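News > Local > Council and planning

Search all stories Enter a suburb, topic or date

Reading time: 4 minutes

Branch library to close for 17 weeks while wiring and reading room are replaced

The Prerholm branch library will close in January for an electrical and interior refit expected to take 17 weeks. Loans, returns and holds will be handled through a temporary counter in the Delić Street hall, across the car park from the present building.

The work was approved at the council's last ordinary meeting on the recommendation of the facilities manager, Viera Michalík. Her report said the switchboard no longer had capacity for additional circuits and that parts of the lighting wiring were original to the building. An inspection found 30 defects. Of those, two were rated as needing attention before the next summer and have been made safe in the meantime.

The contract has been let to Rulier, which carried out the roof repairs on the same site. Its site manager, Libor Skála, told the meeting that the order of works was fixed by the switchboard, which must be replaced before any new lighting or air conditioning is connected. Ceiling work follows, then painting, then floor coverings. Furniture is to be brought back last.

Carpet in the main reading room will be replaced with carpet tiles so that damaged sections can be lifted individually. The entry, where water has been getting under the existing vinyl, will be finished in sheet flooring with a welded join and a recessed mat. The fall of the path outside the door will also be corrected, as the current grade sends run-off toward the building.
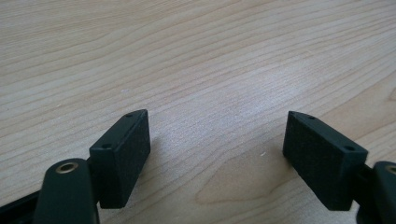

Study places have been the most debated part of the design. The branch has 17 seats at tables with a power outlet within reach, and the user survey attached to the report listed power as the most common complaint, ahead of noise and opening hours. The survey drew 211 responses. Under the new layout, outlets will be set in floor boxes along the northern wall and in the centre of the room, and the seats nearest the children's area will be moved to the far side of the local history shelves.

Councillor Manolis Tsakiris asked whether floor boxes would be a trip hazard. Ms Michalík said the lids would sit flush with the carpet tiles and that each box would be positioned under a table, with no leads crossing a walkway. Mr Tsakiris also asked for the noise readings taken in the branch during school holidays to be published. These will be added to the council website with the drawings.

Furniture will be supplied by Jisska under an existing purchasing agreement. The report compared laminate, linoleum and timber veneer for the table surfaces. Laminate was the cheapest and the hardest to mark. Linoleum gave the least glare but was considered difficult to repair once cut. Veneer cost more than laminate and could be lightly sanded and recoated, although the number of times this could be done was limited by the thickness of the timber layer. The report recommended a pale veneer with a matt coating for the study tables and laminate for the craft tables in the children's area.

Glare was given its own section. Tables under the high windows receive direct sun for part of the afternoon, and the lighting consultant, Urs Koller, advised that a satin or gloss coating would reflect both the windows and the new ceiling fittings into the eyes of anyone reading at them. He recommended external blinds on the western side, fittings with a diffuser, and a sample panel of the chosen finish to be checked on site at 3 pm before the full order is placed. Council accepted all of these items. The blinds are subject to a separate quote. 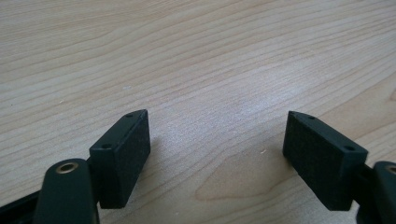 Services during the closure

The temporary counter will open from 10 am to 4 pm and will hold a small collection of new and popular titles. Items from the main collection will be stored off site and will not be available for loan. Holds already placed on stored items will be filled from other branches where a copy exists.

Due dates falling in the first two weeks of the closure will be extended automatically. The after-hours return chute will be sealed on the last day of trading and borrowers are asked not to leave items at the door. Returns may be made at the counter or at any other branch.

Public computers and printing will be available in the hall, but scanning will not. Storytime will move to the hall's rear meeting room at its usual hour. The local history collection will be accessible by appointment only, with requests to be lodged through the history librarian, Otakar Tichý. Microfilm cannot be viewed until the branch reopens, as the reader is to be serviced while it is in storage.

Parking

The northern row of the car park will be fenced for the site compound for the duration of the works. The accessible bays will be relocated next to the hall entrance and the bicycle racks moved to the Delić Street frontage. Deliveries to the site are restricted to between 7 am and 3 pm.

Drawings and the furniture schedule can be inspected at the council's customer service desk.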